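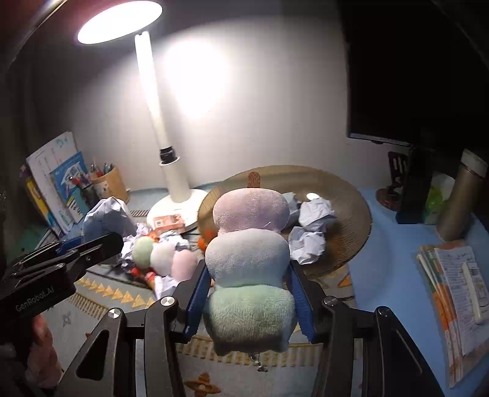

Is a 17-game winning streak enough to call Plitau a great team? It's enough to call them a hot one, and I'd like to see who they beat before I go any further than that.

I did look, and the list isn't pretty. Most of those wins came at home, most came against teams from the bottom half of the league, and a couple came against Collent when Collent was missing its starting backcourt. I watched both of the Collent games. Plitau looked fine. They looked like a decent basketball team playing against guys who had been introduced to each other in the parking lot.

I know how this sounds. I've been a Bilyk fan since I was old enough to stay up for the late games, and Bilyk is currently sitting behind Plitau in the standings, so of course I would say the streak is soft. Fine. Take that into account. But I said the same kind of thing about my own team two seasons ago, when we ran off a bunch of wins in November and everybody at the bar was pricing out playoff tickets. We got bounced in the first round. I still have the towel.

What bugs me is the way people talk about the offense. Plitau scores a lot because Plitau plays fast, and when you play fast both teams get more shots. That's all it is, most nights. Per possession they're good and no better than that, and the defense has been sliding since the holidays. They gave up 100 to Grudico, a team that spent most of the winter trying to remember where the basket was. Nobody on the broadcast mentioned it because Plitau won by two and the final shot was pretty.

It was pretty, I'll give them that. It was also a leaning three over two defenders with a teammate wide open in the corner. If it rims out we're having a different conversation this week.

The broadcast is its own problem. I counted the word "chemistry" for one quarter and gave up. Every team that wins has chemistry. Then they lose four in a row and the chemistry has gone somewhere, and when they start winning again it comes back. I have never heard an announcer say a team has great chemistry and can't shoot, and there must be plenty of those. 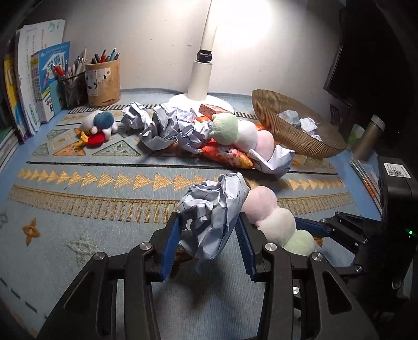
Who should be worried about Plitau in the playoffs? Any team that turns the ball over, because the one thing Plitau does really well is score before you've gotten back.

That part I believe. Their transition game is the real thing, and I've seen it up close, from the cheap seats at Bilyk in October, when they took a six-point game and made it a blowout before I got back with my pretzel. Live-ball turnovers kill you against them. If you throw it into the stands you're okay. If you throw it to their wings you're watching a layup.

But playoff games slow down. Coaches shorten the bench, everybody runs back, and you end up needing somebody who can get a bucket with six on the shot clock and a hand in his face. I don't know who that is for Plitau. Their leading scorer gets his points on the break and at the line, and the officials tend to swallow the whistle in the spring. Their center is a good passer who doesn't want to shoot. Their bench is a couple of streaky kids and a veteran whose knees I can hear from my couch.

Collent, meanwhile, has its guards back and has been winning ugly games that nobody outside of Collent watches – final scores in the eighties, lots of elbows. I'd take them in a seven-game series against Plitau right now. I said so in a group chat with nearly thirty people in it and was told to go outside.

There's also the matter of the ticket prices. Plitau wants 164 for a lower-level seat in the first round, and that's before the fees, which they don't show you until the last page. For that money I'd want the streak to have included one good team on the road. You can get in the door at Grudico for the cost of a sandwich, and the sandwich is better there too.

So I'm not buying in yet. They've got Collent away, then Bilyk away, then a long trip out west – and if they come home from that still playing like this, I'll write another post and eat whatever I have to eat. I'm going to the Bilyk one. Section up by the rafters, same as always, and if anybody in a Plitau jersey sits behind me and says "chemistry," I'm moving.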